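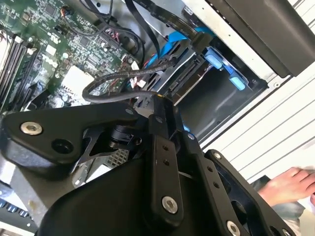 The Tirix gripper over the open Dell tower, cable side.

Tirix two-finger gripper, reviewed by Edmund Krawczyk, 11/09/2018

We bought the Tirix for taking desktop PCs apart and putting them back together. It has now done 508 cycles here. The grip is good and the drilled finger plates make it easy to bolt on your own tips. My complaint is the stop.

On cycle 400 the gripper closed on a SATA cable when it should have closed on the plug. The force limit was set to 9 newtons. It did not trip. The arm kept lifting and pulled the connector off the drive, and the controller logged a normal pick. Eilidh Tosh hit the stop button. The fingers stayed shut for two seconds after that.
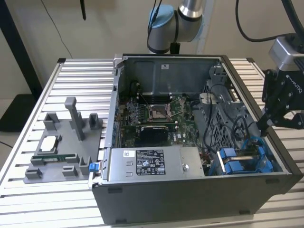 Memory and CPU work has given us no trouble. Those parts go to and from a printed tray, and the fingers come down on them the same way every time. Cables move, and the force reading lags too far behind to catch a bad grab.

Tirix support sent new firmware in November. The stop now releases at once, but the force limit still misses soft loads. Keep hands out of the case while the arm is live, whatever the manual says about shared work.

Fine for rigid parts. I would not buy it for wiring.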